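Speaker notes, sorting project talk, 29/08/2019

Slide 1. Say good evening and thank them for coming out, then introduce Cesura, which is our student project (we picked the name in March after a very long lunch). Wait for the people at the back to find seats before going on!

Slide 2. The job sounds simple when you say it aloud: two arms share one table, and things have to get from one bin to another without the arms bumping into each other. Tell them how the students first drew it all out on paper, with arrows, and how lovely and hopeful those drawings were. Mention that the log now runs to 3611 lines, and that I've read more of it than I'd care to admit.

Slide 3. Talk about taking turns. Our early rule was that one arm stayed parked while the other worked, which was safe but dreadfully slow, 121 seconds for a single swap. The newer rule lets both move at once, and the students argued about it for 11 weeks, bless them. Leave room for a question or two, as somebody always wants to know who won.

Slide 4. Leave these up for a good while and let people look. Point out the yellow, red and cream bins, and how closely the two arms have to work over them.

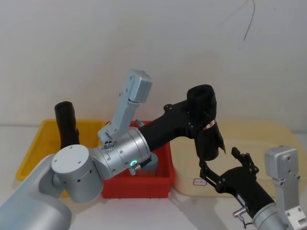
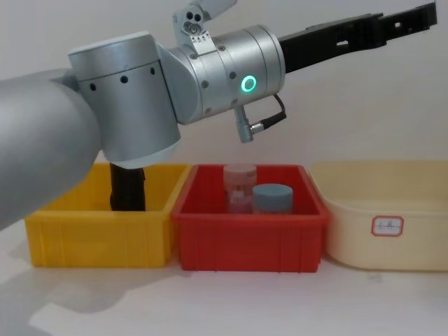

Barrett Kapoor

Slide 5. Thank the students by name, slowly, and ask them to stand up if they're willing. Then tea, and the sign-up sheet for next term is by the door.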